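Green table top - how do I get rid of bits and a dull mark?

Saulius Strazds
I have a glossy green table in the workroom at Skedness and it shows everything. There are small white scraps and specks on it most days, mainly paper and packaging, and a light scuff I only notice when the lamp is on. Wiping with a damp cloth just pushes the bits about.

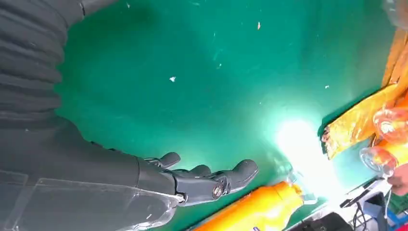
I've tried kitchen roll as well, and that leaves fluff. We keep orange plastic bottles on the same table, so I would like something that won't make the surface slippery. Is there a proper order to do this in?

Heino Jõgi
Yes, dry first, wet second. I do mine at the end of the day and it takes 5 minutes.

1. Brush the loose bits to one side with a soft dustpan brush. Don't press, as grit will scratch a shiny top.

2. Move the bottles and wipe under them too. Mine end up lying on their sides and rolling back over the part I've just cleaned - a shallow tray sorts that out.
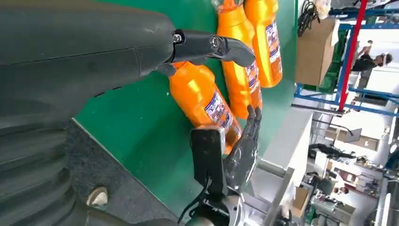 3. Wipe with a microfibre cloth and warm water with one drop of washing-up liquid. Dry it straight away with a second cloth.

For the scuff, try a clean pencil rubber, gently. Skip spray polish, it goes slippery.

etcombe394
just use a lint roller, works for me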